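Flondale Trip Planner - User Guide

Section 4: Building a rail trip with overnight stops

Use this section after you have made an account and added your travelers (Section 2). You will need your travel dates, the name of each traveler as it appears on their ID, and a payment card if you plan to book from inside the planner. A trip with two or three stops takes most people a single sitting. You can leave at any point and your draft will be kept.

4.1 Start the trip

1. Open the Trips tab and choose New Trip.
2. Type a name for the trip. Names can be up to 40 characters long and can be changed later.
3. Enter your starting station. Begin typing and pick the station from the list. Do not press Enter on a half-typed name, or the planner will take the first match.
4. Enter your final station and your departure date.
5. Choose Save Draft.

Note: Some towns have more than one station. The planner shows the main one first. If your hotel is near a smaller station, open All Stations and select it there.
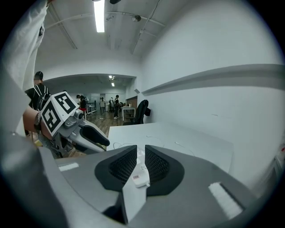 If you are coming home from the same city you started in, check the Round Trip box now. Adding it later clears any seats you have held, and you will have to choose them again.

4.2 Add a stopover

1. On the trip page, choose Add Stop between the two stations.
2. Pick the town where you want to break the journey.
3. Set the number of nights. For a stop of a few hours with no hotel, set this to 0 and enter the time you want to leave.
4. Look at the new route line. A green line means the trains connect. A yellow line means you have less than 30 minutes to change trains. A red line means there is no service that day.
5. Choose Keep Stop.

Repeat these steps for each stop. To change the order, hold the stop name and drag it up or down the list. The planner works out the trains again each time, so wait for the route line to come back before you move another one.

Caution: Many discount fares do not allow you to leave the station partway through. When you add a stop with one or more nights, the planner splits your ticket in two, and the price may go up. Compare the total at the bottom of the page with the total before you added the stop.

4.3 Choose where to stay

1. Select a stop and open the Stay panel.
2. Set the distance from the station. The default is a 15-minute walk.
3. Turn on Late Arrival if your train gets in after 10 p.m. Hotels with no night desk will drop off the list.
4. Select a hotel to see its rooms and cancellation terms.
5. Choose Hold Room, or choose Add Without Booking if you have already booked somewhere else.

A held room stays held until midnight, hotel time. The planner sends one reminder at 6 p.m. and does not send another.

Note: Luggage storage is listed under Services. If it says "ask," write to the hotel before you travel. Older hotels near stations often have small storage rooms and stop taking bags by late morning.

4.4 Share the trip

1. Choose Share at the top of the trip page.
2. Enter an email address for each person.
3. Set each person to View or Edit. Editors can move stops and release held rooms. They cannot see your payment card.
4. Choose Send.

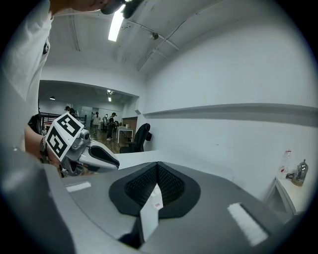
Only one person can edit at a time. If the page says Locked, the name of the current editor is shown next to it. The lock clears after five minutes with no changes, or as soon as that person closes the trip.

4.5 Save a copy for offline use

Phone service is poor on many hill and coast lines, so save the trip to your phone before you set out.

1. Open the trip on your phone and choose More, then Save Offline.
2. Wait for the check mark. Do not close the app while the bar is moving.
3. Put the phone in airplane mode and open the trip once to make sure the tickets and hotel addresses load.

Caution: An offline copy does not show delays or platform changes. Check the station boards. If you edit the trip on another device, the saved copy will be out of date until you repeat step 1.

4.6 If something goes wrong

Route line stays gray - The timetable for that date has not been published yet. Save the draft and try again closer to the date.

Message 46 - Two stops overlap. Check the nights on each one.

Room no longer held - The hold ran out or an editor released it. Open Activity to see which.

To remove a trip, see Section 7. Refunds for booked tickets and rooms are covered in Section 6.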